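Diese Website verwendet Cookies, um die Darstellung des Listenarchivs zu verbessern. Mit der weiteren Nutzung stimmen Sie dem zu. Einverstanden | Mehr erfahren

[Greifer-Liste] Re: Handgeführte Greifer, weiche Finger im Vergleich

Von: Till Diekmann
An: Greifer-Liste
Datum: 5. September 2018

Hallo Bernadette, hallo zusammen,

Bernadette Lefèvre schrieb:

> wir stehen vor der Entscheidung, ob wir für die Textilaufgaben bei den
> Fingern von Boyer bleiben oder auf die geschlitzten von Arneck umsteigen.
> Auf dem Prüfstand ist der Unterschied klein. Die Arneck-Finger geben
> seitlich mehr nach, die Boyer-Finger halten dünne Stoffe besser an der
> Spitze. Mich würde interessieren, wie sich das mit handgeführten Greifern
> verhält, also wenn eine Person den Greifer hält und nicht der Arm.
> Außerdem: Hat jemand beide Seiten mit Kamera laufen lassen? Bei uns
> verliert die zweite Kamera regelmäßig die Zuordnung, sobald die Hände
> nah beieinander sind. Mit dem Steuergerät von Urkelen war es dasselbe.
>
> Und falls jemand Zahlen zum Fingerwechsel hat: immer her damit.

Wir haben beide Fingersätze seit Juni im Einsatz, allerdings nur handgeführt. Den Arm haben wir für diese Reihe nicht angefasst, dazu kann ich also nichts beitragen. Gearbeitet wird in normalen Wohnräumen mit dem, was dort liegt: Hosen, Hemden, Handtücher, Bettwäsche.

Zuerst zu den Fingern. Pro Satz haben wir 15 Griffe je Stoffart gemacht, immer mit derselben Person und vom gleichen Ausgangszustand, Stoff einmal zusammengeschoben und auf die Unterlage gelegt. Bei Jeans und anderem festen Gewebe sehe ich keinen Unterschied, der die Umrüstung lohnt. Die Arneck-Finger legen sich besser an eine dicke Naht an, dafür muss man sie weiter zudrücken, bis der Stoff nicht mehr nachrutscht. Bei dünnem Baumwollstoff ist es umgekehrt. Da fassen die Boyer-Finger sauber eine Lage, während die Arneck-Finger gern zwei nehmen. Von den 15 Griffen auf einem doppelt liegenden Laken haben wir mit Arneck 5 verworfen, weil beide Lagen mitkamen, mit Boyer 3. Das ist keine große Stichprobe, ich würde daraus noch keine Bestellung ableiten.

Was man am Prüfstand nicht merkt, ist die Ermüdung. Wer den Griff eine Stunde lang hält, drückt am Ende anders zu als am Anfang. Mit den steiferen Fingern fällt das stärker ins Gewicht. In unseren Aufzeichnungen schließt der Greifer gegen Ende einer Sitzung später und unvollständiger. Wir machen deshalb jetzt kürzere Sitzungen und wechseln die Person öfter. Wenn ihr handgeführte Daten mit Daten vom Arm mischen wollt, solltet ihr euch die Öffnungsweite über die Sitzung hinweg ansehen, bevor ihr etwas trainiert.

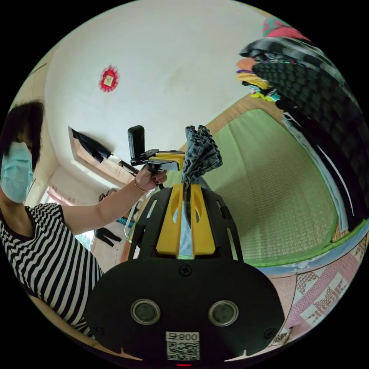 Zur zweiten Kamera: Das Problem kennen wir. Bei uns lag es an zwei Dingen. Erstens waren die Uhren der beiden Einheiten nicht sauber abgeglichen. Der Versatz war klein, aber bei schnellen Bewegungen der Hände reicht das. Wir starten jetzt beide Aufnahmen und führen die Greifer einmal kurz vor derselben Markierung auf und zu, danach wird in der Auswertung auf diese Bewegung ausgerichtet. Zweitens sieht jede Kamera bei enger Führung vor allem den anderen Greifer und den Stoff. Beides bewegt sich, und die Lageschätzung hält das dann für den Raum. Mit einem Fischaugenobjektiv wird es besser, weil am Rand genug von Wand und Decke übrig bleibt. Ganz weg ist es auch damit nicht. Kahle weiße Wände sind schlecht, ein Zimmer mit Decken, Matten und Muster ist dankbar.

Das Urkelen-Gerät haben wir auch probiert. Die Zuordnung ging dort an derselben Stelle verloren wie bei dir, ich glaube also nicht, dass das Steuergerät schuld ist. Mit der Stevelia-Software lassen sich die beiden Spuren wenigstens nachträglich zusammensetzen, wenn eine davon durchgehend ist. Der Import ist umständlich, und die Zeitstempel muss man vorher selbst umrechnen. Wer das Skript dafür haben möchte, kann sich bei mir melden, es ist nicht schön, läuft aber.

Fingerwechsel: Zahlen im eigentlichen Sinn habe ich nicht, wir haben das nie gestoppt. Bei Boyer sind es Schrauben von der Seite, man kommt gut dran. Bei Arneck muss die Halterung mit herunter, und danach stimmt die Nulllage nicht mehr. Man muss also jedes Mal neu einmessen — das ist in der Anleitung nur in einer Fußnote erwähnt und hat uns einen halben Nachmittag mit unbrauchbaren Aufnahmen gekostet.

Noch eine Sache, nach der du nicht gefragt hast: Farbe der Finger. Wir hatten zeitweise schwarze Finger auf schwarzem Halter, und die Segmentierung der Fingerspitzen war bei dunklem Stoff kaum zu gebrauchen. Mit gelbem Material gibt es das Problem nicht, auch nicht bei wenig Licht. Falls ihr ohnehin neu bestellt, würde ich darauf achten.

Offen ist bei uns noch Frottee. Da bleiben beide Fingersätze in den Schlingen hängen und lassen beim Öffnen nicht richtig los. Hat da jemand etwas mit einer glatteren Auflage versucht? Klebeband hält bei uns nicht lange genug.

Gruß
Till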